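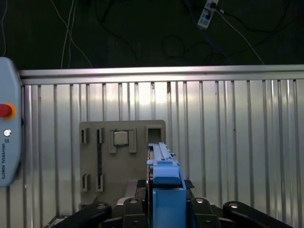

Wrist-only vs wrist + fixed view for insertion: our numbers

Forum: Manipulation and Learning

palletjack
We have been running a desktop PC disassembly and reassembly task on a UR arm for most of the winter. Parts come out of the tower and go into a printed fixture tray, then back again. The tasks are drive carrier, CPU and memory. The policy is Iditz, plain behavior cloning with action chunking, nothing exotic. We wanted to know how much the fixed camera buys you if the wrist camera is already there.

Same demos, same training budget, two versions of the policy. One sees only the wrist view, the other sees wrist plus fixed. 100 trials each on putting the drive carrier back in the case. Wrist-only got 38. With both views it got 71. On the tray side the gap nearly went away. 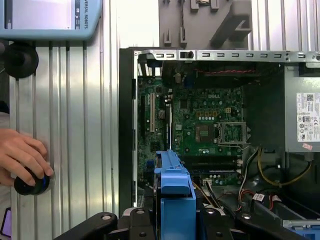
Gripper over the blue drive carrier, tower open and no CPU in the socket.

Most of the wrist-only failures were the same one. The carrier goes down a little tilted, one side catches, and the policy keeps pushing. It never backs off. I'm going to write this up for the Harnden workshop and would like to hear objections first.

screwhead_m3
What was the demo count? And were the demos collected with both views on the operator's monitor? If the operator was steering off the fixed camera the whole time, the wrist-only policy is being asked to copy decisions it can't see the cause of. I would expect exactly your result and I wouldn't call it a camera result.

palletjack
Up to 4,000 episodes per task, fewer for memory. Operators stood at the cell and looked at the real thing, no monitor. So they had more information than either policy. But yes, a person standing there is closer to the fixed view than to the wrist view. I'll put that in the limits section.

lowtorque
I don't buy the comparison either, for a different reason. "Keeps pushing" is a force problem. You could fix it with a wrench reading from the wrist and no second camera at all. We did connector seating on the Srithong line with one camera and force, and a tilted part was caught long before it jammed.

palletjack
Fair, and force is the next run. But force tells you it is already wrong. With two views the policy comes in straighter to begin with, you can see it in the approach angles. The tilt at first contact was smaller by more than half.

The tray is a different story. When the part is near its slot the wrist camera sees the slot walls and most of what it needs 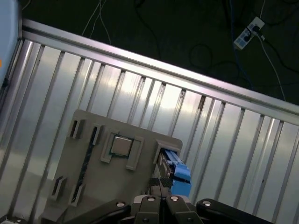

and the policy can line up on the holder edges without help. Inside the case there is a lot more clutter - cables, brackets, shiny metal - and at the last moment the gripper and the part hide the place the part has to go. That's my reading of why the gap is large in one place and small in the other. I haven't tested it directly.

screwhead_m3
Then test it directly. Mask the fixed view for the last bit of the approach and see if the score drops. If it holds up, your occlusion story is wrong and the fixed camera is helping with the coarse approach.

palletjack
That's a cheap one to run. Does anyone have a preference on where to cut? I was thinking of masking from the point where the gripper drops below the case rim, and moving the fixed camera between batches as well, so the policy can't lean on one exact viewpoint.

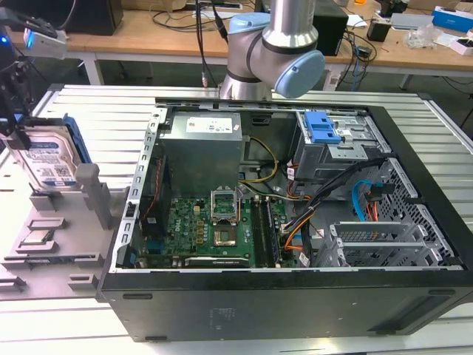
lowtorque
Don't do both at once. If you move the camera and mask it in the same batch you won't know which one did it. Mask first with the camera where it is, then move it. And please report per-task numbers, CPU placement has nothing in common with sliding a carrier.

benchfoot
We saw the opposite on the Bollico cell. Adding a fixed view made our policy worse until we randomized the background, it had latched onto stuff on the bench. So a warning for anyone who reads this thread and bolts on a camera. How often does your background change?

palletjack
Hardly ever, and that's a good point. The bench looks about the same in every episode. I'll add a batch with things moved around. Four conditions then: baseline, masked, moved camera, changed background. CPU and memory reported separately. Should have the masked numbers in December.

screwhead_m3
Post the failures too, not only the rates.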